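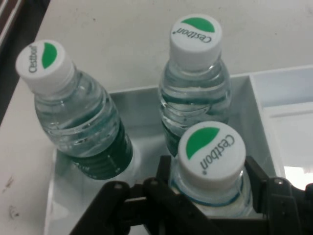

Botellas de agua Cestbon, con tapón blanco de rosca, en una bandeja de plástico gris claro.

La bandeja para botellas es un recipiente abierto, de borde bajo, destinado a mantener agrupados envases que se guardan o se sirven de pie. Se vende como accesorio de despensa, nevera u oficina, a menudo con el nombre de «organizador», término comercial que no designa ninguna diferencia de construcción reconocible.

Uso
Los catálogos le atribuyen ahorro de espacio, afirmación discutible: la bandeja ocupa más superficie que las botellas que contiene. Su utilidad comprobable es más modesta y consiste en trasladar varias piezas a la vez y recoger el goteo. En los modelos sin divisiones, una botella de base estrecha puede inclinarse si queda holgura a su lado. El fabricante Laretti anunció en su día una bandeja «antivuelco» de 5 cm de borde; no se conocen ensayos que respalden el adjetivo.

Colocación
Ayuba Owusu, autor de un manual de almacenaje doméstico, recomienda orientar todas las etiquetas hacia fuera. El consejo sirve de poco en estantes bajos, donde las botellas se miran desde arriba y la marca se lee en el tapón, si está impresa en él.

Limpieza
Suele bastar agua con jabón. La aptitud para lavavajillas depende del plástico y conviene comprobarla en cada modelo, pues los folletos de Jalel y Akyol la dan por supuesta sin indicar temperatura máxima.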